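Okay, it's November, my feet are finally thawed out, so let me do the thread I promised on moving into a small apartment with a dog, a bike and way too many sweaters. Long one, sorry, go get a snack!

1/ First thing. I measured the bedroom and I did NOT measure the stairwell. The building on Skoryk Street has one of those landings that turns back on itself and my box spring simply did not want to live there. We gave up and I slept on a mattress on the floor (still do, kind of love it).

2/ If you're moving in cold weather, keep one big warm knit out of the boxes. Mine were all at the bottom of the truck under the kitchen stuff, and the heat in the new place didn't come on until 2 in the morning. I wore a bath towel like a cape.
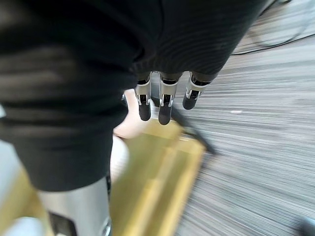 Dima Kassab replied that you should call the utility a week early and get the name of whoever you talk to, which would've saved me the towel.

3/ And yes, he's right, I called the day before. The hold music at our power company is one pan flute song. I was on hold for 48 minutes and now I hear it when I brush my teeth.

4/ Movers! I got three quotes and they were all over the place. The one I went with, Prustideck, was the middle one, and they were great, two guys who wrapped my grandma's mirror like it was a newborn. But read the part about stairs. There's a per-flight charge and I live on the fourth floor. Ask me how I feel about flights now.

5/ The total came to $2223 with the tip. I had budgeted, um, less. Put a stairs line in your budget, put a pizza line in your budget, put a "where did all my scissors go" line in your budget.

6/ Entryway stuff is where I'd spend money first, before a couch even. My old place had no spot for shoes so they just lived in a heap and I tripped on them for three years. Two shelves by the door and a hook for the leash and I felt like a grown woman.

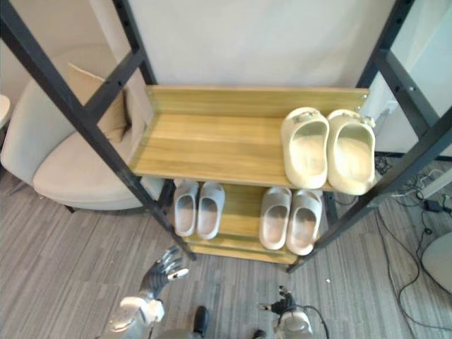 One reply says to skip buying anything for the first month, because you don't know where you'll drop your keys until you've dropped them there thirty times.

7/ Which, okay, fair - I bought a cute little Vokine side table the first weekend and it's been in four different corners and it's wrong in all of them. It's in the closet holding up the vacuum. Wait on the side tables.

8/ But don't wait on the shoe spot! Downstairs neighbors can hear everything in these old buildings. Mine came up on night one, very sweet, and asked if we were bowling. I was just walking around in boots. Slip-ons at the door, change when you come in, everybody stays friends.
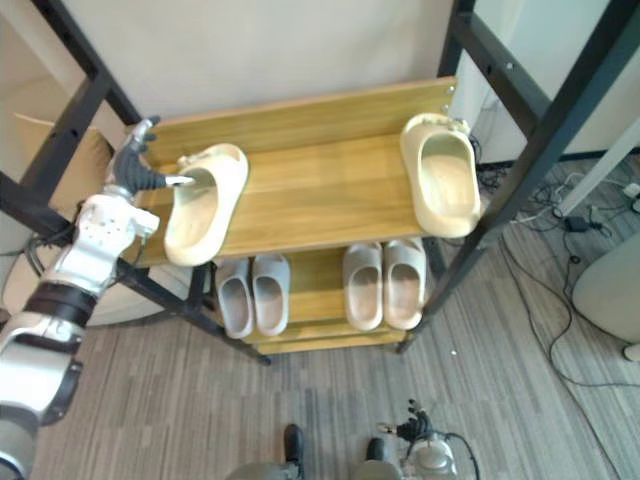
Slides on the top shelf, please and thank you

9/ The dog took a while. He's thirteen and he stood in the hallway and barked at the radiator for what felt like 72 hours. What helped was putting his old blanket down UNWASHED. Gross, I know. He sniffed it, turned in a circle and passed out, and I cried into a box of forks.

10/ Floors. My last place was all hardwood and I was a total snob about carpet, and I take it back. It's warm, the dog doesn't slide into the wall when the doorbell rings, and

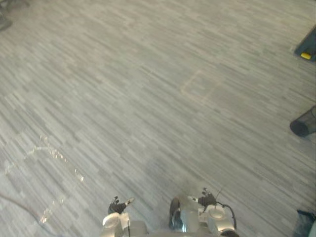
I can do my stretches without putting a towel down first. Vacuuming is a pain though. I borrowed my sister's Enen and it's louder than the truck was, so I only run it in the middle of the day when the bowling neighbor is at work.

11/ Change your address at the pharmacy. I did the bank, the DMV, the library, even the place that sends me seed catalogs, and the pharmacy mailed the dog's pills to my old apartment. The new tenant was really nice about it - she also had my good umbrella.

12/ Still not unpacked: one box that says MISC, one that says MISC 2, and one that just says "no." If anybody has a good way to hang a bike on a plaster wall, tell me in the replies, I've got one wall left that doesn't have a hole in it.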